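Blackwood Opens Appliance Replacement Program to Renters

BLACKWOOD, February 1, 2025 – The Blackwood Housing Office will accept applications from renters for its refrigerator replacement program beginning this month. Eligible households may receive up to $875 toward a new unit. The program was previously limited to homeowners.

"Renters have asked for this for years," said Florence Hiebert, program director.

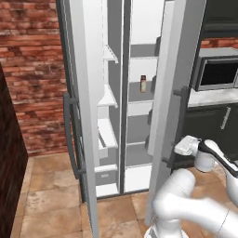

Applications must include a current lease and written consent from the property owner. The office expects to fund 200 households before the program closes in July.

Media contact: Latrice Szabo, Blackwood Housing Office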